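The Shorts
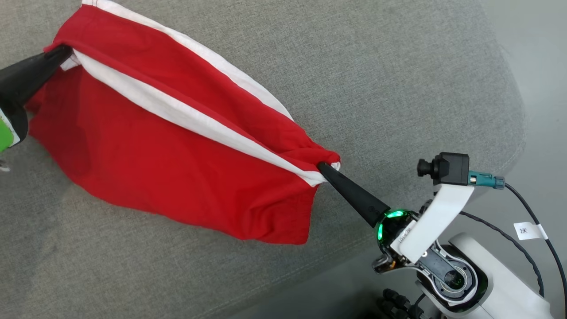
"It's thinking," said Liv Engström.

"It's been thinking since lunch," said Khairul.

They were on the second floor of what had been the Hiluleck furniture showroom and was now, according to the vinyl on the door, the Berge Center for Domestic Autonomy. The vinyl had gone up before the heating. Liv had her coat on. Khairul Simanjuntak, who had been hired to represent the ordinary householder, was wearing the slippers he had brought from home on his second day, after somebody in the front office told him to treat the place as his own.

The machine was called Grellex. It had two arms and no opinions, and it had been holding what was probably a pair of red shorts by either end for long enough that Khairul had started to feel sorry for the elastic.

"What's it waiting for?"

"Confidence," Liv said. She turned the laptop so he could see a number that meant nothing to him. "It won't commit to the fold until it's sure which part is the waistband."

"I could tell it which part is the waistband."

"You could not. That would ruin the data."

He went and made tea. When he came back the shorts were in the same position and Liv was eating his crackers.

The job, as described in the advertisement, was Household Consultant. He had answered it because he had raised three children and been left alone with a washing machine by all of them, and because the bus stopped outside. At the interview a young man asked him to talk through his folding process. Khairul said that he picked the thing up and folded it. The young man typed for a long time.

Since then he had been asked a great many questions he had no answers to. How did he know when a towel was finished? At what point did a sock become a pair? Why, when handed a fitted sheet, had he rolled it into a ball, pushed it to the back of the cupboard and closed the door with his hip? He had explained that this was how it was done. His mother had done it. They had tried to get the machine to do it for most of a week, and it turned out the hip was the hard part.

"Prukport's got theirs doing shirts," Liv said, with her mouth full.

"Who says?"

"Prukport."

"Collared?"

"There was a video."

They both knew about videos. In September Berge had put out one of its own, in which Grellex folded a dish towel in 11 seconds to a piano tune. Khairul had been standing next to it that day. He remembered the afternoon well, having ironed the towel.

"Moving," said Liv, and they both leaned in.

The left arm rose by the width of a finger. The right arm considered this. Then it let go, and the shorts swung down and hung from the left like something caught on a fence.

"Is that good?"

"It's regrasping."

"It dropped them."

"It released one side to get a better hold of the other side. We log that as a strategy."

Khairul thought of his youngest, who at fourteen had used the same strategy on every plate in the house.

The visitors were due at four. They came from the people who paid for the heating, when there was heating, and they had asked to see what the email called a representative evening's laundry. Khairul had been told to bring some in. He'd brought a real bag of it, off the actual chair, and then watched while Liv went through it on the floor like a customs officer.

"No," she'd said to a black T-shirt. "No. What is this?"

"That's a pillowcase."

"Why's it got a hole in it?"

"That's how the pillow gets in."

"The other hole."

In the end she had kept the shorts, on the grounds that they were bright and had stripes, and the machine liked a stripe. They belonged to his son-in-law, who had left them behind after a barbecue and was not the sort of man to come back for shorts. Everything else went into the bag again, and Khairul had spent part of the morning folding it himself out of boredom. It sat by the kettle in a stack. He had not mentioned it, and neither had she, though he'd seen her look.

"Can I ask you something," he said. "When it works. Who's it for?"

"Everyone."

"Everyone with two arms' worth of room in the bedroom."

"It'll get smaller."

"And somebody to lay the clothes out flat first. One at a time."

"It'll get better at that too." She pulled her sleeves over her hands. "You know what my apartment looks like? I work on this until nine at night and I go home and there's a pile. I've got a pile that's been there so long I've stopped seeing it as clothes. I put my keys on it."

"You want me to come over?"

"I want *that* to come over," said Liv, pointing, and the machine, as if it had been spoken to sharply, caught the loose end of the shorts on the first try.

They stood very still.

It drew them tight. It lowered them. It brought one end across to the other with great tenderness, the way you would close the lid on a sleeping hamster, and let go with both arms, and backed off, and was done. What was left on the cushion was a sort of red envelope, addressed by a drunk.

"That's a fold," Liv whispered.

"It's a fold," Khairul agreed. He was surprised to find that his heart was going.

"Did you see that? It recovered! It lost the corner and it went back for it, it's never gone back for it." She was already typing. "Don't touch them. Don't breathe on them. I need to get the log off before anyone does anything."

The visitors arrived six minutes early, as people do who have been given the wrong entrance and are determined not to be late because of it. There were 2 of them, which Khairul knew because he had been asked to put out 2 chairs. The woman shook hands with Liv. The man shook hands with Khairul and then, after a look at the slippers, seemed to wonder whether he should have.

"So this is the laundry," the woman said.

She had walked straight past the arms. She was over by the kettle, with one hand resting on top of the stack, and she had lifted the corner of a towel to see the one underneath. The edges lined up. Even the pillowcase looked respectable from that side.

"My God," said the man, joining her. "It did the socks."

Liv opened her mouth. Khairul watched her face, on which several things were happening, among them the heating.

"How long did this take?" the woman asked.

"Well," said Liv.

"Ten minutes," said Khairul. "I had the radio on."

It went quiet enough to hear the fan in the laptop. The woman took her hand off the towels. She looked from him to the arms and then to the cushion, where the red envelope had begun, very slowly, to open.

"And that one?" she said.

"That one's the machine's," said Liv. She said it clearly and stood a little in front of it. "That took it a lot longer. It lost hold of one end partway through and it worked out how to get it back. I didn't help it. It had never done that before today, and I can show you the log."

The man crouched down by the cushion. He had his reading glasses on his forehead and he brought them down to his nose and studied the shorts with real attention, the way Khairul had once seen a man in a museum study a very old shoe.

"Could it do it again?"

"No," said Liv.

"Possibly," said Khairul, at the same moment.

The woman laughed. It wasn't a long laugh but it was a warm one, and she sat down on one of the chairs and kept her coat on and asked to see the log, and Liv brought the laptop around and knelt beside her on the cold floor and started talking faster than Khairul had ever heard her talk. There was a graph. The man wanted to know what the dip was. The dip was the part where it dropped them.

Khairul shook out the shorts, laid them flat on the cushion again, one leg a bit crooked because that was how they'd landed at home, and went to see if there were any crackers left. Behind him the arms started up. He put the kettle on and turned the radio on low.

"It's thinking," he heard Liv tell them.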